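Visser changes sealing advice for natural stone worktops

April 6, 2020

Worktop supplier Visser has revised its care instructions for polished marble and limestone, extending the interval between sealing treatments and withdrawing its earlier advice on vinegar-based cleaners. The new sheet applies to all slabs cut at the company's Rirkance yard.

Under the old instructions, owners were told to reseal every six months. The revised sheet sets a single yearly treatment for kitchens and one every two years for bedrooms and hallways. Slabs must be left uncovered for 20 hours after sealing.

The change follows a trial of 282 offcuts, each treated with Tuvero sealant and exposed to oil, coffee and lemon juice. Oil marks were reduced on treated pieces. Lemon juice dulled the polish on treated and untreated pieces alike, as sealant does not protect calcite from acid. Visser now specifies a neutral soap diluted in warm water.

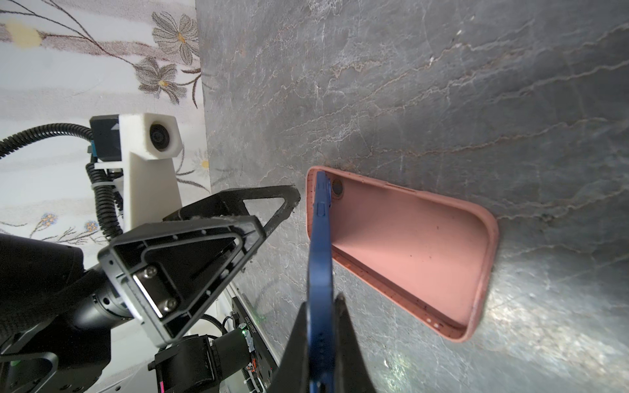 Dull patches can be repolished on site if they are less than 4 mm across. Larger areas need a machine finish, priced at £200 per visit. Existing guarantees are not affected, and customers who have followed the earlier schedule need take no action.

Printed copies of the sheet will be available from the Heter showroom in June.

12 shares | 3 comments

Sign up to our newsletter for trade news by email.

Contact us | © 2020 | Back to top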